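Home Reviews Guides Downloads About
Search this site Go
Last updated 12/8/25

Kendow motion planner, reviewed by Kartini Wijaya

Kendow plans paths for two arms that share one table. I ran it for 10 days on our bench setup, mostly on picking up soft things and paper bags. Installation took 45 minutes, most of it spent on the calibration files.

Collision checking between the arms is the best part. With Flerno, our old planner, one arm had to park before the other could move. Kendow lets both work at once and replans when they get close.

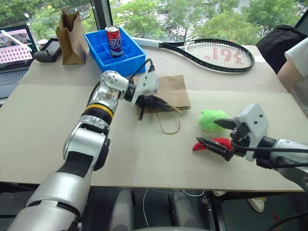

Bags are still a weak spot. The planner treats a flat one as part of the table unless you lower the height threshold by hand, and thin handles get dropped from the point cloud. Version 2 is supposed to fix this in June.

The log viewer is slow and the search in it only matches whole words. A license costs $95 a month per bench. I'm keeping ours.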